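Friday, May 8, 2020

Morning

Up at six. Rain until nine, so the beans stayed in their trays another day. I have 19 plants ready and two that look doubtful. Walked to Ralton for bread and flour - bread yes, flour no. The line outside went back as far as the bus stop.

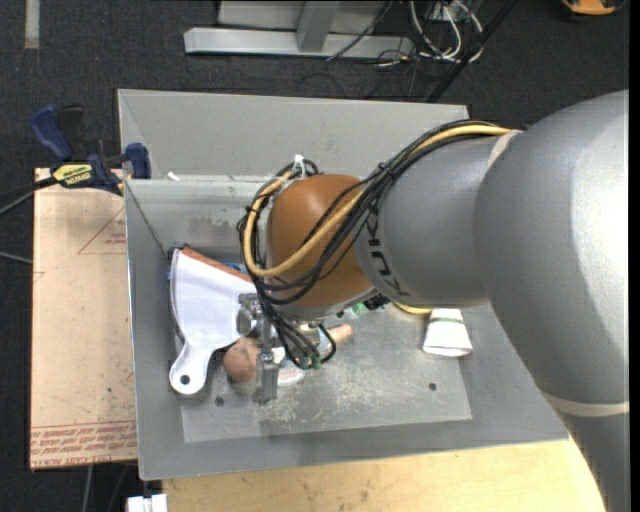

Evening

Soup again, the last of the leeks. Phoned the garden place at Rundness and they can deliver compost next week, two bags per house. Mended the gate latch before dark. It still sticks a little. Must move the potatoes off the back step tomorrow.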